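Jeu de données « Jerkelus – journée portes ouvertes »

LISEZ-MOI

Bonjour et bienvenue ! Si vous êtes arrivé jusqu'ici, c'est sans doute que vous avez passé un moment avec nous à l'atelier Erkent pendant les portes ouvertes de septembre, ou que quelqu'un vous a envoyé le lien en vous disant d'y jeter un œil. Dans les deux cas, merci de votre curiosité, et prenez le temps de lire cette page avant de télécharger quoi que ce soit (l'archive est un peu lourde, et il serait dommage de la récupérer pour rien).

Contenu

Le dépôt rassemble 105 épisodes de manipulation à deux bras, enregistrés en téléopération le dimanche de la visite. Les participants s'installaient aux commandes, choisissaient une consigne dans la liste et se lançaient, avec l'un de nous à côté pour les rassurer. Nous avons gardé les hésitations, les reprises et les gestes maladroits : c'est une bonne part de l'intérêt de la chose, et les débutants ont une façon d'approcher une carte posée à plat que nous n'avons plus depuis longtemps.

Les consignes sont au nombre de 17. Elles tournent toutes autour des jeux de société : prendre une carte, la passer d'une pince à l'autre, la ranger sur la pile, redresser le damier, rapprocher une figurine. Le texte exact de chacune se trouve dans consignes.txt, en français, tel qu'il était lu aux visiteurs.

Le poste de travail

Tout a été enregistré sur le poste Jalik, celui dont les parois roses portent une jungle dessinée à la main, avec ses grands éléphants blancs et ses lapins dans les feuillages. Les enfants l'ont adoré, et il faut avouer que nous aussi ! Pour un modèle de vision, ce fond chargé complique un peu les choses, tout comme le plateau en marbre brun veiné de blanc et de crème. Nous n'avons rien lissé ni détouré.
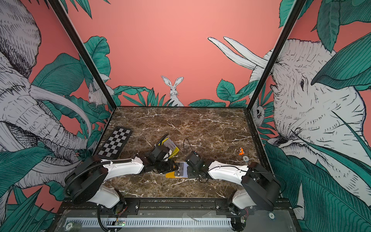 Peut-on entraîner une politique uniquement avec ces données ?

Pour une seule consigne bien représentée, cela peut suffire à obtenir une première ébauche, mais nous conseillons plutôt de s'en servir en complément d'un jeu plus vaste, ou pour étudier la manière dont des personnes sans expérience pilotent deux bras à la fois.

Organisation des fichiers

episodes/ : un dossier par épisode, avec la vidéo et les positions articulaires
consignes.txt : la liste des consignes
notes.csv : réussite, abandon ou reprise, et nos remarques en clair
decoupage/ : la répartition entre entraînement et validation

Les remarques de notes.csv ont été saisies à chaud, entre deux groupes, et cela se sent par endroits. Nous avons corrigé l'orthographe sans toucher au reste.

Limites connues

Cinq épisodes s'arrêtent avant la fin du geste, le visiteur ayant lâché les commandes ; ils sont marqués « abandon ». Dans deux autres, les positions de la pince gauche manquent sur les premières secondes. Les consignes les plus amusantes ont été choisies bien plus souvent que les autres, si bien que la répartition est franchement déséquilibrée. Enfin, les cartes à plat restent le point difficile du jeu, et les tentatives ratées y sont nombreuses.

Vie privée

Les voix ont été retirées et aucun nom n'est conservé. Si vous avez participé et souhaitez que votre épisode soit supprimé, écrivez-nous par la page de contact de l'atelier en indiquant l'heure de votre passage, nous nous en occuperons volontiers.

Utilisation

Usage libre pour la recherche et l'enseignement, en citant « Jerkelus, atelier Erkent ». Si vous en tirez quelque chose, même un petit exercice de cours, racontez-nous, cela nous fera très plaisir.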